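3.2 Door tasks in the Livus kit

The Livus kit is sold by Festholm as a simulation package for training and checking mobile manipulation policies before they are moved to hardware. The release reviewed in this section is the June build, installed without changes to its physics settings. It contains furnished interiors, a set of hinged objects, and a scripting layer through which tasks are defined and scored. We limit the discussion to the door tasks, which account for most of the failures reported in Section 4.

Each door is modeled as a rigid panel on a single hinge with adjustable friction and damping. The knob is a separate body attached to the panel by a second joint. A latch holds the panel closed until the knob angle passes a threshold, after which the hinge is free to move. The threshold, the spring return of the knob, and the hinge damping can be sampled at the start of an episode. We used the ranges supplied with the kit and drew a new set of values for every episode.

Observations consist of the wrist camera image and the joint state of the arm. No depth channel was used. Because the camera moves with the gripper, a large part of the image is taken up by the door during the final approach, and the policy must place its fingers from a close and often tilted view (Figure 3). The visual detail of the hardware is low at this range.
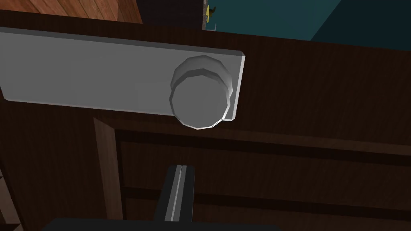

Figure 3. Wrist view in a Livus door task, with the gripper finger below the knob. Door knob and plate are rendered with low-polygon geometry.

The faceted outline of the knob has two consequences. Rendering is cheap, which allows many environments to be run in parallel on one workstation. The edges and highlights, however, differ from those of a turned metal knob, and a policy trained only on such images may come to depend on them. The kit offers material and lighting variation to offset this, but it does not vary the mesh. Users who need other knob shapes must import them and define the collision body by hand. In our trials the import tool accepted the meshes supplied by Stougaard, though the joint axis had to be reset for each one.

We ran 1000 episodes per policy, with a limit of 900 control steps per episode. An episode was counted as a success if the door was opened by at least 60 degrees when the limit was reached. Contact forces were logged at every step. The default scoring script does not penalize contact between the gripper body and the door panel, and we added such a term after inspection of early runs by M. Kaneko. The modified script is used for all results below.

The Akstead controller was used as the scripted baseline. It receives the true knob pose from the simulator and therefore gives an upper reference for the approach phase only. The learned policies receive no pose information. All policies were run with up to eight environments in parallel, and the random seeds were held fixed across policies.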